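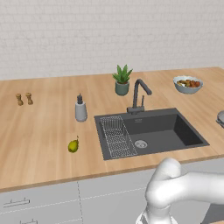 The Partington trial kitchen, sink side, with the arm at the lower cabinets.

June
By Jolene Quinlan

Kirsty Tautahi had the kitchen arm on a 30-day trial from Fandis, and she spent most of day 11 in the simulator. The contract said she had to pass it there before the real one would unlock.

"Pear into the bowl," she typed.

The arm took its time. Mudassar Ansari, on the support line from Grurkville, asked which plan she was on.

"Basic."

"Basic does drawers," he said. "Fruit is Plus."

"The brochure had fruit on it."

"The brochure is Plus."

She asked what Plus cost. It was 256 a month – more than her car. She looked at the pear for a while, then typed, "Open top drawer."

"Good choice," said Mudassar. He stayed on the line until she told him he could go.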